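Search this site Browse Advanced search Go

Reading time: 4 minutes

4. Comparing the two grippers at the kitchen counter

4.1 Setup

The bench tests in Section 3 used single objects on a flat surface with clear space on all sides. Kitchens are seldom like that, and we wanted to know how far the bench results would carry over once the arm had to work close to raised edges, cables and things it should leave alone. For this part of the study we moved to the kitchen counter in the Salem laboratory and kept everything the same except the gripper.

Two grippers were compared. The first, the Merkon, has narrow fingers on a short bracket and closes in parallel. The second, the Stuso, has wider, softer fingers that bend round the object as they close. Both were fitted to the same arm and driven by the same controller, Premia, with the same speed limit and the same closing force wherever the hardware allowed it. Changing over meant undoing the wrist plate, refitting the cable and repeating the tool calibration. We did this only between blocks of trials.

The task was to take hold of a plate lying in a shallow wooden drawer, lift it clear of the sides and put it down on the counter. It is a harder task than it sounds. A plate offers very little to hold except its rim, and when it lies near a corner the fingers have to come down between the rim and the side of the drawer. Figure 4 gives the arrangement from above. The plate is the pale green one, towards one corner of the drawer, and the fingers are just to the left of it. The other objects on the counter were not part of the task, but the planner had to keep the arm away from them. 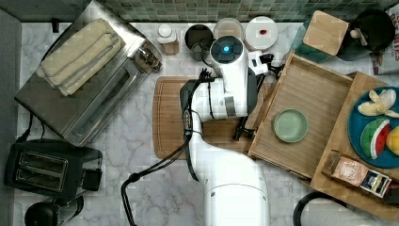 Figure 4. The arm at the counter with the gripper reaching over the edge of the open drawer. A cutting board lies under the arm; the toaster oven and toaster are on the left.

4.2 Procedure

Each gripper was given 300 attempts, in blocks, with the order of the blocks mixed. Before every attempt the plate was put back by hand at one of six marked positions in the drawer. The marks were small and were hidden once the plate was down, so that the vision system could not make use of them. The arm then started from a fixed pose above the counter and was left to run without help.

An attempt was scored as a success if the plate was lifted fully clear of the drawer and set down without being dropped. If a finger touched the side of the drawer on the way in, this was noted separately and did not by itself count as a failure. We stopped an attempt by hand if the drawer began to move. Stopped attempts were scored as failures and were not repeated.

4.3 Results

In the middle of the drawer we found little to choose between the two. Both grippers took the plate by the rim and lifted it cleanly in nearly every attempt, much as they had on the bench. The differences appeared at the corner positions. The Stuso often came down on top of the drawer side, and its fingers then folded inwards before they had reached the plate. The Merkon fitted into the gap more easily, but it was less forgiving when the estimate of the rim height was wrong, and in those cases it closed on air just above the plate.

Slips during the lift were more common with the Merkon. The narrow fingers touch the rim over a short length, and the plate tended to turn about that point as its weight came off the drawer floor. Lowering the lift speed reduced the turning but did not remove it. With the Stuso, once the plate was held it generally stayed held.

The cable also had some effect on the results. It runs down the outside of the arm from the wrist, and when the elbow was well bent it pulled slightly on the tool. We saw this as a small offset in the final position - about 2 mm at worst - which mattered only at the corners. Slackening the cable ties near the elbow was enough to bring the offset down, and the affected block was run again for both grippers.

Neither gripper damaged a plate or the drawer. Contact with the drawer side was frequent with the Stuso at the corners and rare elsewhere. We return to the question of finger width in Section 5, where the same task is repeated with the drawer partly closed.

Page last updated in March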